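Getting old wax and marks off a wooden floor

Quick one before the school run. Floor in our front room was grim when we moved in — years of polish on top of polish. Did it over a weekend in June, by hand, no sander. Same method should do for most waxed boards. NOT for varnish or lacquer, that's a different job.

What you need

White spirit
Fine wire wool, 0000 grade
Plain white paper or old cotton sheets, lots
Blunt scraper
Gloves
Hard wax oil or a paste wax to finish

Step 1 — Test a corner

Behind the door is good. Rub a bit of white spirit in with a rag. Goes sticky and brown? Wax. Nothing happens? Probably varnish, so stop there.

Step 2 — Scrape the lumps

Candle drips, chewing gum, whatever. Hold the scraper nearly flat and go with the grain. Bag of ice on gum first, five minutes or so.

Step 3 — Soften and rub

Windows open, heating off, no smoking. Work a patch the size of a tea tray. Spirit on, wait a minute, then wire wool along the grain. Dont scrub across, you'll see it forever.

Step 4 — Blot

Lay something white and absorbent over the patch and press with a flat hand. White is best as you can see how much brown is still coming up. Crumpled is fine, no need to iron anything. Turn it, press again, swap when it's filthy. Lay used ones out flat outdoors to dry before binning — rags with oil or spirit on can catch fire if left in a heap.

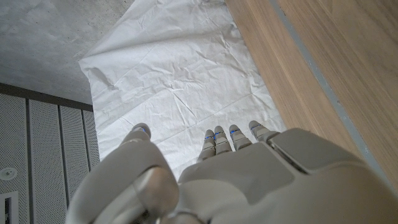
Step 5 — Go again

Took me two goes in most places, three by the hearth. Iker Valcárcel down the road did his with one but his boards had hardly any polish on.

Step 6 — Leave it

Overnight at least, 8 hours minimum. Started mine Thursday evening and left it till teatime on Friday to be safe.

Step 7 — Finish

Two thin coats, not one thick one. Wait 6 hours between, or whatever the tin says if it's diferent. Socks only for a couple of days. Furniture back after that, felt pads on the legs.

Black spots round nails are iron stains and spirit won't touch them. Will do a seperate page on those.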